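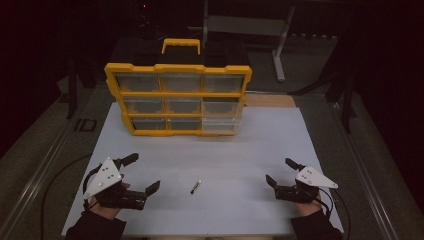

Helge Lindqvist
Program Lead, Kodness Practice Exams

Progress report to the Drakix Fund, covering the period up to the end of March

Dear friends at Drakix,

Thank you, once again, for your patience with us and for the kind phone call after our last report, which cheered the whole office up more than you probably intended. I promised then that the next one would be shorter. I have tried, and I can see already that I have failed, but there is a good deal to tell you and most of it is good news.

Where we stand

As you know, the grant pays for practice exams in mathematics and written English for ninth and tenth grade students in the Tikia and Bogale districts, with marked papers going back to each student before the real exams begin. At the end of March we had 42 schools taking part, and 3225 students had sat at least one full practice paper in a proper exam room setting, with the clock running and the desks apart. Of those, 994 have now sat both subjects and had both papers returned with written comments. That second number is lower than I would like, and I will come to the reasons below.

Tikia has been the easier of the two districts from the start. The schools are close together, several of them share teachers, and the heads had already agreed on a common date for the mathematics paper before we even wrote to them. Bogale is more spread out and the school calendars do not match, so we ended up running the same paper over three different weeks. We worried about questions being passed along from one school to the next (they were, a little, and the teachers were very frank with us about it), so for the English paper we wrote 2 versions and alternated them. That worked well enough that I would like to do it for mathematics next time too.

Marking and returning papers

I want to spend a little time on this part, as it is where your money makes the biggest difference and also where we fell behind. Our markers are working teachers who do this in the evenings. In the first round we asked them to give a mark, a grade band and a comment for every question, and they did it faithfully and it nearly broke them. By the middle of the second round the English scripts were sitting for weeks. A student who gets a paper back a month after writing it has mostly forgotten what she was thinking, and the comments lose a lot of their use.

We have since changed the marking sheet. Markers still mark every question, but they write comments on the ones where they feel there is something worth saying, with a short note at the end about what to work on first. Students seem to like the new sheet better, and one head teacher in Bogale told me her tenth graders had pinned theirs up above their desks at home. The English backlog is going down, and the remaining scripts from the first English sitting are all with markers now.

The results lists

This has been our longest discussion of the year. Some schools wanted us to publish ranked lists of the practice results, as is usual for the final exams, and some parents wanted it too. We talked it over with the heads in both districts and decided against it for the practice papers. Each student receives an individual slip with a roll number, marks by topic and a grade band, and each school receives its own totals. Two schools in Tikia made their own ranked lists anyway and put them by the front gate. I went out to talk with them, had a very nice lunch, and I believe they will leave it alone in the next round, though I would not swear to it.

We also had trouble with roll numbers early on. Quite a few students wrote last year's number, or a brother's or sister's, and matching these by hand took up several long evenings. The answer booklet now has the number printed on a tear-off strip before it reaches the student. I should have thought of that at the beginning.

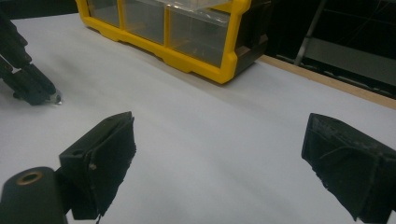

White work surface with pale wooden edging.

Teacher workshops

The workshops were a small line in the budget and have grown into something people ask about. We held them in both districts, starting at 2 in the afternoon so that teachers could come straight from morning classes. The first part is about how to read a mark scheme, and the second is spent going through real scripts with the names taken off. There is always a lively argument over how many marks to give a student who has the right method and the wrong answer – I have learned to leave plenty of time for it. Teachers in Bogale have asked for a session on letter writing and essay questions, which their students tend to leave until last and then rush, and I would like to offer that in the coming period.

Budget

Spending is within the plan overall. Printing came in over budget after we made the second version of the English paper, and travel came in under, thanks mostly to teachers giving us rides. I would like your permission to move the unspent travel money across to printing. The full table will follow separately once our bookkeeper has been through it.

What comes next

In the next period we will finish returning the English papers, run the second mathematics practice with two versions in both districts, and hold the essay workshop in Bogale. We will also ask the schools for their final exam results once they have been declared, so that we can set them beside the practice marks. Several heads have already agreed to share theirs, and I am still writing to the others.

If any of you would like to visit during a practice sitting, please do let me know. The morning papers start at 9, and the schools in Tikia will certainly want to give you tea first, so come early.

With warm thanks from all of us,
Helge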